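Wamevex Tire Warmers for Track Days and Club Racing

13th September
By Giang Ung
Filed under: Paddock Gear, Tires & Wheels

If you've ever gone out for the first session of a cool morning and spent two whole laps tiptoeing through every left-hander, you already know why people buy tire warmers. The Wamevex set is the one we've been selling since February, and it's the one I keep steering club racers toward when they call the shop and ask what they should get before they start spending money on anything fancier.

It's a front and rear pair, cut for 17-inch sportbike wheels, and it comes in two rear sizes. The smaller one fits most middleweight bikes. The larger one suits a liter bike on a wide slick, and if you're in between I'd go large, as the hook-and-loop strap takes up the slack very nicely. Please do check your sidewall before ordering, though! We get a few returns every month from folks who went by memory (I have done it myself, with a chain, and I'm still a little embarrassed).

The warmers run at a single fixed setting, 60 degrees Celsius. Some riders see that and wonder if it's enough, because the expensive sets go a good deal higher. For a treaded track day tire, or the softer rain tires most of us keep in the back of the van, it's a very comfortable place to be. If you race on full slicks and your tire maker's sheet asks for more, then you'll want the Liretti adjustable set, which costs more and has a dial on each cable. We stock both and we're happy to talk it through.

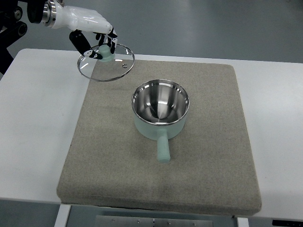
Give them plenty of time. I like to put them on as soon as the bike is up on its stands, then go and find my coffee and walk over to sign-in, and by the time the riders' meeting is finished the heat has soaked right through to the rim. Yến Mai, who rides in the novice group with us, used to plug hers in ten minutes before her session and then wonder why the rear still felt greasy. The surface gets warm quickly, but the carcass takes its own sweet time.

Power is the other thing people ask about. Each warmer draws 300 watts, so a pair will run happily from a small inverter generator with room left for a phone charger and a fan. They don't get along well with the cheap thin extension cords from the hardware store, so bring a decent one and unroll it all the way. Check the paddock rules at your track too, as a few of them want generators off during the lunch break.

The side curtains are a bit longer than on last year's version, and I'm glad of it. They tuck in around the wheel and keep the wind off the rim, and at an open paddock in the spring you really do notice. The outer shell wipes down with a damp rag. Don't put the warmers in a washing machine, and don't fold them across the heating element when you pack up. Roll them loosely and use the bag they come in. Mine live on the top shelf of the trailer, where they can't get squashed by a paddock stand.

Cúc Từ wrote in to ask if the set will work on her supermoto. It will, with the smaller rear, as long as you have the 17-inch wheels on. It won't fit the taller front wheel from a dirt setup, and I'm afraid there isn't a version that does.

In the box: front warmer, rear warmer, storage bag, printed instructions, one spare strap.
Cable length: 9 feet
Voltage: 120 V only
Colors: black, or black with a red edge
Warranty: 2 years on the heating element, one year on stitching and straps

Orders placed before noon usually leave us the same day, Monday through Friday. If you'd like to pick up at the track instead, put the name of the event in the notes and Nghĩa Mai will bring your set along in the shop van. He's normally parked near tech inspection, and he'll show you how to fit them if you've never used warmers before.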